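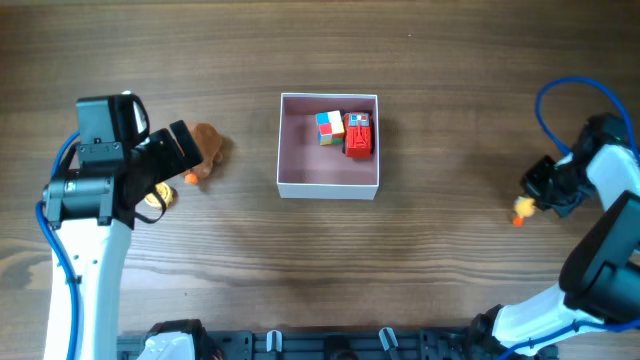 Small toys in a low box

A shallow cardboard box with no lid works well for small toys. Set it in the middle of the table, where it can be reached from both sides.

Put hard things in first, such as puzzle cubes and little trucks, and push them into one corner. Soft toys go in last.

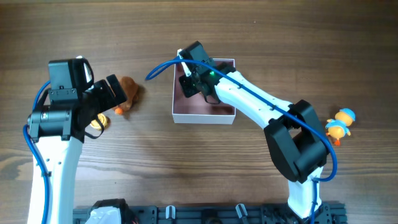

The box, still open

Stop at 13 toys. Anything left over goes in a second box. Wipe the table with a damp cloth before supper.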